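Learning the press before the slide: a result from the Clistidcombe bench
by Mahmoud Kabbaj

In our last issue Dinesh Thambiah wrote about the trouble with large flat parts. A small cup or a toy is seen completely by the camera on the wrist. A wooden board is different. When the arm comes near, the board fills the view, the edges go away, and the policy has only the grain of the wood to guide it. In May we started to treat this as a question of its own, and I report what we have so far.

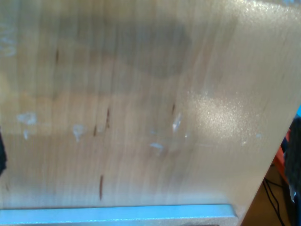
The idea comes from Kavinda Pramanik. Our earlier policy, which we call Grinik, was trained on complete demonstrations, from the first approach until the release. Kavinda proposed to divide each demonstration at the moment of contact and to train the two parts with different weights. Before contact, the policy should care mostly about the angle between the wrist and the surface. After contact it should care about the force and the small sideways motion. The network is the same size as before. Only the loss is changed, and also the way we sample the batches.

We collected 435 demonstrations. Darius Eglītis and I did most of the teleoperation, and I must admit that his are smoother than mine. We removed 17 of them, mostly where the force signal was lost for a moment and the recording had a hole in it. The rest were used for training without any further cleaning.

For the test we made 60 trials with each policy, with the starting pose changed every time. A trial was a success if the arm made flat contact with the board and moved it to the mark without losing this contact. The old Grinik succeeded in 29 trials. With the divided training it was 46. I was hoping for more, but the difference is large enough that we will keep the method.

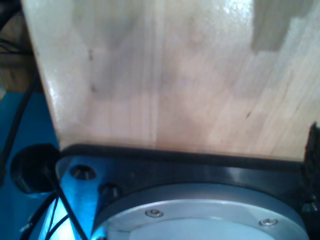
Clistidcombe Robotics Newsletter, Vol. 6, No. 2, p. 5

The failures are interesting to look at. In the old policy, most of them happened before contact: the wrist came in with a wrong angle and one corner touched first. These are now rare. What remains is the slow slip. The arm presses well, begins to move, and the contact is lost little by little, so that the policy does not notice it until late. Odair Pacheco thinks we should give the network a longer history of force values. At present it receives only the last half second.

Reflections are the second problem. Pale wood under our ceiling lights gives bright spots which move when the arm moves, and for a network they can look like a feature of the board. We tried to change the brightness at random during training and it helped a little. We did not try polarizing filters yet, although Darius has asked for them two times.

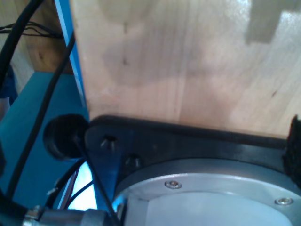 Page last changed: May, 16:40

One more remark about the labels. To find the moment of contact we first used a fixed limit on the force, and this was a mistake, as the cables pull on the wrist in some poses and the sensor reads it as a touch. Now we use the change of force together with the speed of the arm. Dinesh checked the new labels by hand on a part of the data and corrected only a few. If you plan to use our older label files, please ask him for the new version first.

The next step is to repeat the test at the Weerasinghe lab, where the arm is the same model but the table is lower. The training code is in the group repository, in the folder Brirnach, with a short readme that I will try to make longer. Questions about the sampling go to Kavinda, and questions about the recordings can come to me.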